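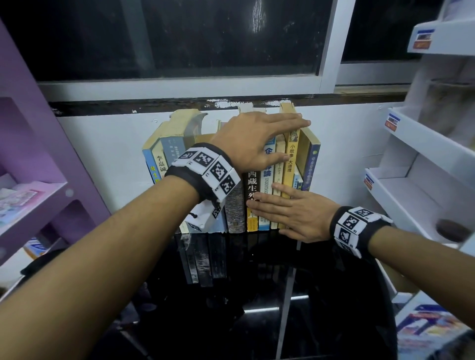
Kinsella opens its training rooms to visitors for one evening every December, and this year 30 people came to see how a robot learns to tidy a shelf. The first stop was books. Jhair Yupanqui, who has worked there for 2 years, wore a black band on each wrist, covered in printed marker tiles, and put one hand across the tops of a row and the other against the spines. Some of the books leaned, and they ran from a thin cream-colored one to a tall yellow one.

The markers let the software work out where each wrist is while a person does the job. A demonstration lasts 60 seconds. Yupanqui had recorded 119 of them that week - all books.

Retno Latuheru, who runs the program, took questions at the end. One visitor asked why the robot wasn't just told what to do. "We tried writing it down," she said. "Push gently didn't mean much to it."

The arm itself, called Filow, was in the next room. It straightened a short row slowly and stopped once when a cover bent. Coffee was served at eight.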